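Subject: Re: [gripper-users] Budget for hand-held grippers, what do we ask for?

Sorry for the delay, had this half written since April and the quote ran out in the meantime. Answers in no particular order.

> We have to put in our equipment request by the end of the month and
> I've been told to "plan for growth". Currently one hand-held gripper,
> shared, always with someone else. Looking at Gometti and Verbruggen.
> Is it better to buy more units, or fewer units and decent spares?
> And does anyone budget for the stuff you pick up, or just bring it
> from home? Table-top kitchen tasks mostly, bowls and pans.

Spares. Every time. We asked for 2 units and a big box of spares and I'd do it the same way again. Fingertips first, then pivot pins, then whatever the supplier calls the pads. Get them on the same order or you pay carriage twice, Verbruggen charged us 22 quid delivery for a bag of pins you could post in an envelope.

Gometti quote came in cheaper on the face of it but no fingertips included and the lead time was vague. Ask for it in writing. Ask as well if the price is per hand or per pair, we got that wrong in the first draft and had to go back to finance, not fun.

Kitchen tasks same as you, so: 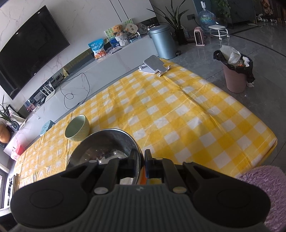
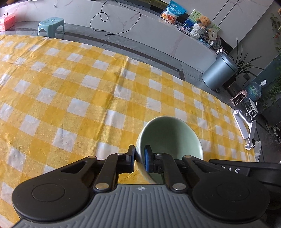

On objects, yes, give them their own line. Ours was 181 pounds for the year under "consumables" and it went through without a question, whereas the year we left it off people were claiming back bowls one at a time on expenses. Crockery breaks. Also buy doubles of anything you like, shops stop doing the colour and then you cant match it.

Tablecloths go on that line too. Cheap ones are fine, get several patterns.

Other things I'd put in if I was starting agian:

- batteries and chargers, one more set than you think
- hard case for each unit, we didnt and regretted it
- storage. Proper discs, two copies. This was our biggest underestimate by miles
- people's time for setting up and clearing away, not equipment I know but it comes out of somebody's budget

Jedier do a service plan. We didn't take it. Two other groups on here did I think, maybe they can say if its worth it? Would want to know myself before the next round.

Flurkier I'd leave till next year. Nice kit but the mount is different so none of your existing spares would fit, and then you're running two lots of everything. If your finance people want "growth" put it down as an option with a price next to it and see if they bite.

Can send our spreadsheet off list, it's ugly but the formulas work. The VAT column doesn't, ignore that one.

Got to run, meeting at 2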